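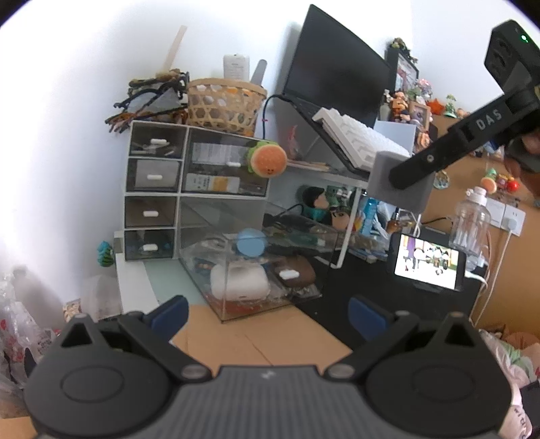
RED DEER, ALBERTA – 17 November 2022

Lease Return Inspection Checklist: Cargo Vans and Light Pickups
With comments from the returns desk at Hirkent

Hello again to everyone with a van or pickup coming back to us over the winter. We first put this checklist together in May, and so many of you wrote in with good questions that Dorothy Lockwood and I sat down with a pot of tea and went through it line by line, adding comments wherever people had got stuck. The items are the same ones our inspector uses on return day, in the same order, so if you walk around your vehicle with a copy in hand you should have a pretty fair idea of what the final report will say. Please do it at least 14 days before your return date. You'll want the time if a tire or a windshield has to be dealt with, and the glass shops in town get very busy once the gravel goes down.

Mark each item OK, Needs Attention or Not Applicable. You can bring your copy along, and Petrică Filip, who does most of our inspections, is always glad to see one, even a coffee-stained one.

Section 1: Before you start

1.1 Vehicle washed, including the rocker panels and the lower doors.
Comment: A vehicle can't be inspected through road salt. If it turns up dirty we'll have to wash it and rebook you, and we'd both rather skip that. The self-serve bay down the road is perfectly fine, you don't need a detail.

1.2 Vehicle parked on level ground, in daylight, engine cold.
Comment: Two or three of you asked whether a heated garage is all right. It is, as long as the lights are good. Overhead fluorescents hide door dings terribly well, so carry a flashlight and hold it low along the panel.

1.3 Odometer reading written down.
Comment: Write it down exactly as it shows, with no rounding. Compare it with the allowance on page two of your lease. Excess kilometres are billed at the rate printed there, and if you're likely to go over by more than 2,000 please ring us now. There may be room to adjust the term or talk about buying the vehicle out, and those conversations go much better before the return date than after it.

Section 2: Outside

2.1 Body panels: dents, scratches, rust.
Comment: A mark that doesn't break the paint and would hide behind a toonie is normal wear and you won't be charged for it. Anything through to bare metal is Needs Attention, however small, and so is a cluster of little ones on the same panel. Run your hand along the edges of the sliding door too. That's where ladders and lumber leave their calling cards.

2.2 Windshield and other glass.
Comment: Stone chips are a fact of life on Highway 2. A chip that has been properly filled is OK. A crack of any length is not, and neither is a chip in the driver's line of sight, filled or otherwise.

2.3 Lights, lenses and reflectors, all working.
Comment: Get somebody to stand behind while you press the brake. People do forget the centre brake light and the licence plate lamp, and both are quick fixes at home.

2.4 Decals and lettering removed.
Comment: I could write a whole page on this one! Your company name has to come off before return, along with the glue. Use a heat source gently and a plastic scraper, and go slowly. Bongani Cele returned a pickup for his flooring business last spring and had taken the lettering off with a metal putty knife, and by his own cheerful admission he'd have been better off paying a sign shop. If the paint has faded around the old lettering, that's wear and there's no charge for it.

2.5 Bumpers, mirrors and mud flaps secure.
Comment: Give each one a tug. Scuffed plastic is OK, split plastic is Needs Attention.

Section 3: Tires and underneath

3.1 Tread depth measured at the inner, middle and outer grooves of every tire.
Comment: Your lease sets the minimum. Vlasta Kuruc in our office will look it up for you in less time than it takes to find your own copy, so do call. Uneven wear across one tire usually means the alignment is out, and we'd like to know about that separately.

3.2 Four matching tires fitted, of the size shown on the door placard.
Comment: Winter tires are welcome on return, provided they are a full set and in the right size. If the vehicle came to you with all-seasons on and you've since put on your own winters, the all-seasons need to come back as well, in the cargo area, please, and bagged.

3.3 Spare, jack and wheel wrench present.
Comment: The wrench is the single most commonly missing item on our reports. Have a look in the shed.

3.4 No fresh fluid on the ground after parking overnight.
Comment: Slide a flattened cardboard box under the engine in the evening and check it in the morning. A leak is a safety matter as well as a lease matter, so if you find one, have a mechanic see it before you drive in.

3.5 Brakes: no grinding, pulling or soft pedal.
Comment: Please don't drive the vehicle to us if the answer here worries you. Call the desk and we'll arrange a tow. The tow is charged to the lease account at cost, and it's still the right choice.
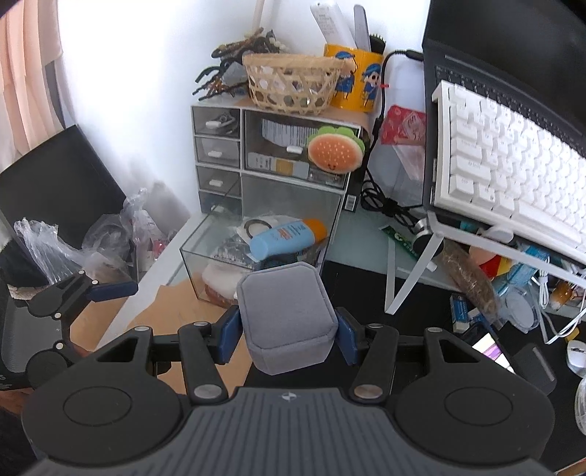
Section 4: Cab and cargo area

4.1 Seat belts latch, retract and show no fraying.
Comment: Pull each belt all the way out and look at the last bit, the part you never see. Passenger belts too, even if no one has sat there since you signed.

4.2 Warning lights clear once the engine is running.
Comment: Clearing a code the night before doesn't help, I'm afraid. Petrică will see that the monitors have been reset, and then you're booked for a second visit.

4.3 Horn, wipers, washers, heater and defroster working.
Comment: Top up the washer fluid with a winter-rated one. You'd be surprised how many pumps are marked as failed when the line has simply frozen.

4.4 Upholstery and flooring: burns, tears, strong odours.
Comment: Ordinary grubbiness is fine after a vacuum. Smoke is another matter and does carry a cleaning charge, as does anything fishy, and I mean that literally.

4.5 Shelving, partitions and racks.
Comment: If they were on the original equipment schedule, they stay. If you installed them yourself, you may take them out, but the bolt holes must be plugged and sealed so that water can't get into the floor. Holes left open are Needs Attention every time. Some of you have Statstead shelving that was added partway through the term under an amendment, and that counts as original. When in doubt, ask Vlasta for your schedule.

4.6 Cargo area empty and tie-down points intact.
Comment: Check that each ring lies flat and none is bent. Empty the door pockets and the bin under the passenger seat while you're there.

Section 5: Papers and keys

5.1 Every key and fob that was issued to you.
Comment: Replacing a programmed fob can cost you up to $241 on our current schedule, so it's worth turning out the junk drawer.

5.2 Maintenance records for the full term.
Comment: Receipts, printouts or a neat list with dates and odometer readings will all do. Oil changes done at home are accepted when you've kept the receipts for the oil and filter.

5.3 Registration and insurance kept active until the return is signed.
Comment: Please, please don't cancel the insurance the morning of your appointment. You still have to drive here.

5.4 Accident or repair paperwork.
Comment: Include anything over $700, even if it was fully repaired and you were happy with the work. We have to disclose it when the vehicle is sold on.

What happens with your results

If everything is marked OK, book your return and bring the checklist, the keys and the papers. Allow an hour. If you have items marked Needs Attention, you're free to fix them yourself, use a shop of your own choosing or leave them and be billed from the report. Small cosmetic things are often cheaper left to us, and Petrică will tell you so frankly if you send him a couple of photos beforehand.

Should you disagree with a line on the final report, put it in writing to Ruth Sugden, our lease manager, and ask for a second look. She'll go out to the lot with you and stand at the panel in question, whatever the weather.

Customers who are thinking of keeping the vehicle should fill in Sections 2 to 4 anyway. The buy-out figure in your lease doesn't change with condition, and you may as well know what you're buying.

Vehicles leased through our Lacombe counter can be returned at either lot, but the spare keys have to come to the same one as the vehicle.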